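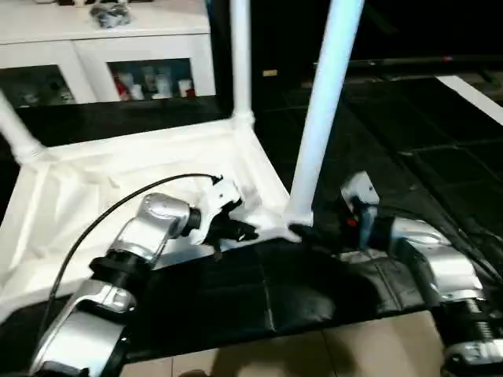 Home Workshop Kitchen Garden Tips by Mail
Search tips... Go

Looking after a two-armed bench robot
March — by Marjorie Gosling

I get more letters on this than on anything but oven doors, so make yourself a cup of coffee and let's go through it properly. Ours is a two-armed machine on a fixed bench, and most of what I know I learned by doing it wrong first (and then calling Keith Bainbridge, who is very patient on the phone).

Start with the cables, always. Before you switch on, move each arm by hand through its whole reach, if your maker allows it, and watch what the cable does at the wrist. You want a loose, lazy curve when the arm is stretched out and no loop big enough to hook on a chair leg when it's folded in. I use soft hook-and-loop ties and leave 4 inches of slack before the plug. Please don't use zip ties pulled tight! I lost a perfectly good cable that way.

Next, the fingers. Switch everything off at the wall, then wipe the gripping faces with a damp cloth and a drop of dish soap, and go over them again with plain water. Skip the furniture polish, however nice it smells — it leaves a film, and smooth plastic will slide right through. While you're down there, check the finger screws with the proper size driver. Snug is plenty.

Cover the bench, too. Something dark makes a white workpiece easier for the camera to pick out, and it saves the bench top from scratches. Beryl Dunmore wrote in to say she clips hers along the back edge only and smooths it from there, and I've copied her ever since. Shiny covers wipe clean in a second but they do throw the light back at you, so try your lamps lower, or off to one side, before you blame the camera.

For a test piece, you can't beat plastic furniture. It's light, it's cheap, it has a rim and legs to get hold of, and if it gets dropped you've lost very little.
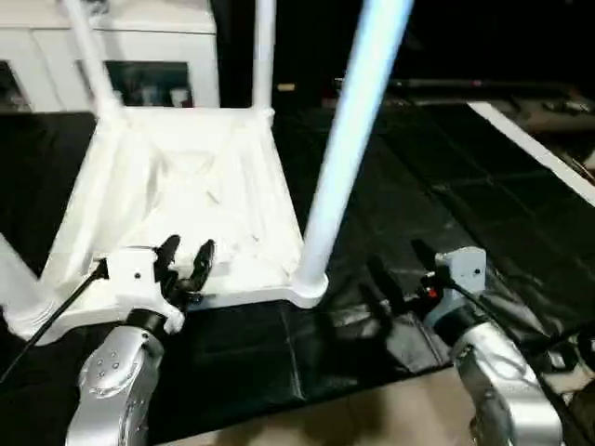 Chair on its back, left gripper at the seat rim.

Run the grip test at 50 percent speed with your hand near the stop button, 6 tries on the rim and then the same on a leg. If one side keeps slipping, swap the finger pads over and try again. When the slip moves with the pads, you need new pads. When it stays put, look at the wrist screws.

Last of all, write it down. A school notebook on a string does fine, with the month, what you tightened and what you cleaned. Aleksandra Tokarz keeps hers inside the lid of the toolbox, and I do wish I'd thought of that before I spilled coffee on mine.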